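How to Get Wax Out of a Tablecloth (Without Losing Your Mind or the Cloth)

Posted 21/09/2023 by Leonora Dimaculangan
Filed under: Laundry, Table Linens

I love candles at dinner. I will never give them up! Which means I've gotten pretty good at taking wax out of cloth, and I'm so happy to pass this along, as it works on nearly everything I've tried it on (cotton, linen, the poly blends my aunt swears by).

What you need

A butter knife or an old plastic card
Ice cubes in a sandwich bag
Brown paper bags with no printing on them, or plain paper towels
An iron
Liquid dish soap
Rubbing alcohol, if the candle was colored

Step 1: Let it harden

Leave the wax alone while it's soft. I know, it's so tempting to wipe! Wiping pushes it down into the weave. Set the bag of ice on the spot until the wax turns brittle.

Step 2: Scrape

Hold the cloth tight with one hand and lift the wax off with the dull edge of the knife, working from the outside of the drip toward the middle. Big drips pop off in one piece and it is SO satisfying. Shake the crumbs into the trash, never down the sink.

Step 3: Iron the rest out

Put 2 layers of brown paper under the stain and one on top. Set the iron to low, steam off, and press for a few seconds at a time. You'll see a greasy patch come through the paper. Move to a clean part and go again. Mine usually takes 3 rounds. Check your care label first, and go extra easy on anything synthetic.

Step 4: Treat the color

Red candles are the worst offenders. Dab rubbing alcohol on a hidden corner to be sure the fabric can take it, then blot the stain from the back with a clean rag. Follow with a drop of dish soap, worked in with your fingers.

Step 5: Wash and check

Wash at the warmest setting the label allows, then look at the spot in good light before it goes anywhere near the dryer. Still a shadow? Back to Step 4.
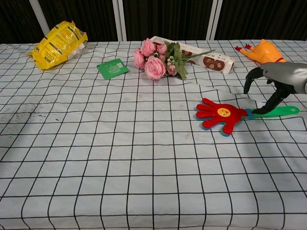 White cloth with a thin black grid. Creases show up fast on a pattern like this!

A word on patterned cloths: stripes and grids need a little care at the ironing stage. Press straight down and lift, no sliding, or the lines can end up wavy. I iron mine slightly damp and pull the corners square as I go.

Comments (2)

Mohsin Cheema: Does this work on beeswax?

Leonora: Yes! It just takes more paper and a bit more patience. Scrape off as much as you can first.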